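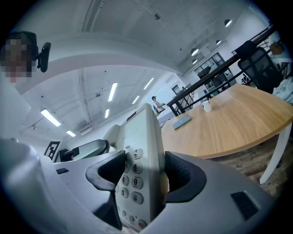
Home | News | Services | Staff Directory | Contact

Desk Telephones to Be Withdrawn from the Milham Office

The Facilities Department will begin collecting desk telephones from the open office at Milham in September. Calls to existing extensions will be moved to the Vavelell calling service, and staff will be able to answer them on a computer or a mobile phone. All extension numbers will stay the same.

The change applies to 80 extensions on the main floor. A further 17 telephones will remain in service, including those in the first-aid room, the loading area and the reception lobby. These are connected to a separate line and do not depend on the office network.

"Many of our colleagues already take most of their calls away from their desks," said Mercedes Agudelo, Head of Facilities. "We want the move to be orderly, and we ask everyone to check their voicemail before their telephone is collected. Saved messages will not be carried over to the new service."

The telephones in use on the main floor are white keypad models that can be operated with one hand, and several members of staff have asked to keep them. Requests will be considered individually. Any employee who needs a physical keypad for reasons of accessibility should write to the Facilities desk, and no telephone will be removed while a request is under review.
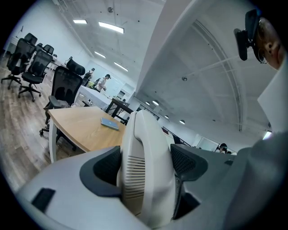
Tables and Chairs

The same period will be used to settle the layout of the main floor. The light oak tables with white legs will stay in their present positions, as will the white desk along the wall. Cable outlets that served the telephones will be capped once the handsets have been taken away.

The black mesh office chairs are also to be inspected. Staff from the supplier, Okafor, will check the casters, armrests and headrests, and will tag any chair that needs repair. A tagged chair should not be used, even if the fault seems minor. Up to 26 replacement chairs have been set aside in the Uner storage building for the length of the inspection and may be requested through the Facilities desk.

Employees are asked to leave tabletops clear at the end of the working day throughout the collection period. Mobile phones, notebooks and other small personal items should be taken home or placed in a locker. Items found on the tables after 6:30 p.m. will be held at reception.

Collection and Reuse

Each telephone should be left on the desk with its cord and power supply attached. Employees should not unplug the equipment themselves - the extension must first be released by the network team, and a telephone disconnected early may delay the transfer of its number.

Eyvindur Dalsgaard of the network team will oversee the transfer. Telephones in good working order will be wiped of stored contacts and offered to the Uner site, where desk lines will continue for the present. The remainder will be sent for recycling.

Questions about the schedule may be directed to the Facilities desk at extension 3979. A floor plan showing the order of collection will be posted beside the main entrance before work begins.

Last updated: September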